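Can a robot tidy your desk yet? How to set up a home test

I get asked this at pretty much every barbecue I go to: when's the thing coming that'll do my dusting? My answer is always the same. Pick one chore, set it up properly, show the machine how it's done and see how far you get. So here's how I'd go about a desk tidy, which is my favourite starter chore by a mile (laundry can wait, trust me).

Step 1: Pick a boring room

You want a desk, some shelves and a bit of clear floor to stand on. Keep the colours plain if you can, but leave a few things out, like a vase or a small pot plant, because real homes have them and a gripper has to learn to go around. Run your power board along the floor early on and work out where the leads will go before you start walking about.

Step 2: Do the chore by hand, with the grippers

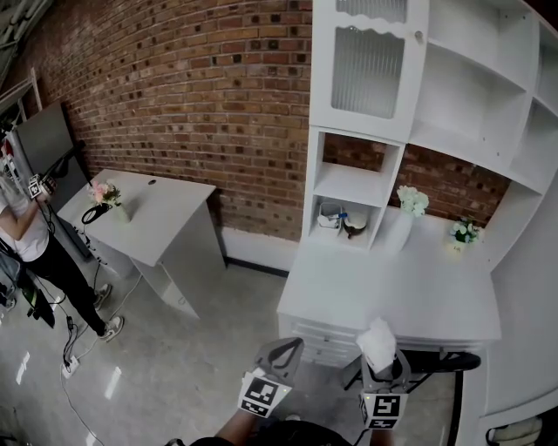

My first go at this was hopeless, by the way. I rushed it, and when I played it back I'd waved the fingers around like I was conducting an orchestra. Slow down! Close on the thing, pause, lift, pause, move, let go. If it feels a bit silly and over-careful, you're probably at the right speed.

Start with tissues. They're cheap, they crumple differently every time and you can't break one. I do 200 pick-ups before I even think about changing the object, split over a couple of afternoons with plenty of tea in between. Khalil Qudah, who got me into all this, reckons 500 is closer to the mark, and he's got more patience than I have.

Step 3: Go soft, then go awkward

Once tissues are second nature, move on to fluffy stuff. Soft things are where machines still come unstuck, as they change shape the second you squeeze them. Try a few different grabs: from the middle, from a corner, from whatever bit's sticking up. Passing things between two people is worth a go too, and it's more fun with a mate.
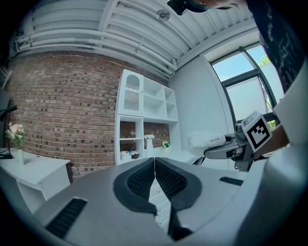 Kiltero Home Robotics Club, Chores Group

Step 4: Train it and let it have a try

We use Filtik for sorting the recordings, mostly out of habit. Chuck out the takes where you fumbled, but keep the ones where you fumbled and fixed it, those are gold. Then put the trained arm in front of the same desk and give it 2 objects to start with. Don't help it!

Our best run in September was a tissue off the desk and into a bin, over and over, lovely. Then I moved the bin a ruler's length to the left and it all went to pieces. Shelves were worse again.

So, can it do the chore?

Tissues, mostly. Soft things, on a good day. A whole desk with flowers on it and leads everywhere, not yet, and I wouldn't leave one alone with my nan's vase. I'm still keen to try dusting next, so if you've had any luck with it, bring your notes along to the next club night.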